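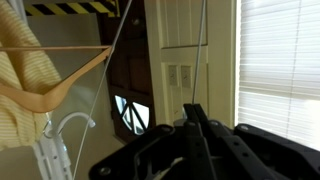
SLIDE 4: START WITH THE HANGER

OK, my favorite part! Give people a second with the slide before talking.

- Point out the wooden hanger and the pale yellow top with the thin white stripes. Ask who has wooden hangers at home and who has the wire ones from the cleaners. (Hands up. Wait for the laughs.)

- Knits are what I get asked about most. A wide, curved shoulder piece spreads the weight, so you don't get those two little bumps at the shoulders. Heavy sweaters still get folded, please!

- Look at the soft folds on the left. I love stripes for teaching this, they show you right away when a collar is pulling to one side.

- Tell the Ait Ali story: 214 pieces in one hall closet, and we got the whole thing sorted in 35 minutes once everything faced the same way. Keep it short, I ran long in September.

SLIDE 5: YOUR TURN

- Hand out the practice shirts. Adelino Barreto has the box by the door.

- Pairs, up to 20 minutes. Hanger goes in from the bottom hem, never forced through the neck. Smooth the shoulders, do the top button if there is one, hang it, next!

- Walk around and cheer people on. Somebody always finds a faster way and I want to see it.

- If there's time: pants over the bar, or clips? Let them argue, it's a great argument.

Questions, then coffee.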